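The Saltier Datum

The gauge at Saltier had read high since Friday. 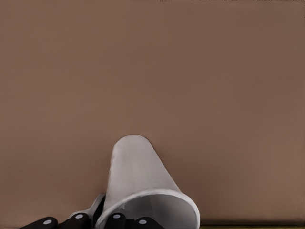 Ihor Skoryk said the river had not risen. He said it twice on the telephone, the second time more slowly, and asked for the entry to be left open until he had walked down and looked at the staff himself.

The entry was left open. The duty clerk at Woltmont wrote 722 in pencil in the column for millimetres and put a query beside it. The upstream station, Lovaren, gave 457 for the same hour. The difference was 265. In May, with no rain and the Sutherland sluice shut, the two stations had never differed by more than 5.

Skoryk reached the gauge house at ten past four. The float moved freely. The counterweight hung clear of the pipe. He drew the chart off the drum, fitted a new one, inked the pen and set it against the clock. The pen returned to the same line.

He then went down the steps to the staff, which was bolted to the quay wall and had no moving parts. It also read 722. He wrote this in his notebook, with the time, and climbed back up.

There remained the benchmark. It was a brass stud in the church step, levelled to the quay in his predecessor's time and given in the register as 1,747 above datum. He set up the level on the green, took a backsight to the stud and a foresight to the top of the staff, and reduced the figures on his knee. He repeated the run in the opposite direction. The two runs closed to within a millimetre. The staff stood 265 lower than the register allowed.

The quay showed no crack. The joint between wall and paving was sound along its length, and the door of the gauge house opened and shut as usual. He noted these things as well.

At six he rang Woltmont and gave the clerk the figures.

"So the river is right," the clerk said.

"The river is where it was."

"And the wall?"

Skoryk said he would need a third point. He had only the church and the quay, and the runs told him how far apart they were. They did not tell him which had moved.

The clerk asked what he should put in the column. Skoryk looked through the window at the church, where the evening bell had begun, and asked him to leave it in pencil.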